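Limited Releases Should Be Sold to the People Who Wear Them

The market for limited athletic shoes has moved a long way from the shop floor. When Cikari issued its last court model in July, 500 pairs were allotted to its online store. Most buyers who tried at the appointed hour were told that their size had sold out, and many of those pairs were offered again by resellers the same morning.

We hold that brands should return to a plain reservation system. A customer states a size, pays a deposit, and receives the pair when production allows.

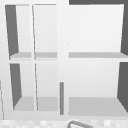

Such a system would serve manufacturers as well. Stüber adopted reservations for its trail line and took 300 orders before the first pair was made. Returns fell, and the company was able to cut sizes that few customers wanted.

Opponents argue that scarcity creates interest, and that interest sells the ordinary models. There is some merit in this view. A shoe that anyone may order will not be talked about for long. Yet a brand that disappoints its regular customers four times a year should expect them to shop elsewhere.
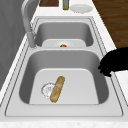
A small loaf in the nearer basin of a double sink.

The retailer Ineneck has proposed a compromise for its Prardale store, under which 200 of every 400 pairs would be reserved in advance and the remainder sold at the counter. The proposal deserves a fair trial. It should be accompanied by clear sizing charts, a published price, and a limit of one pair per customer.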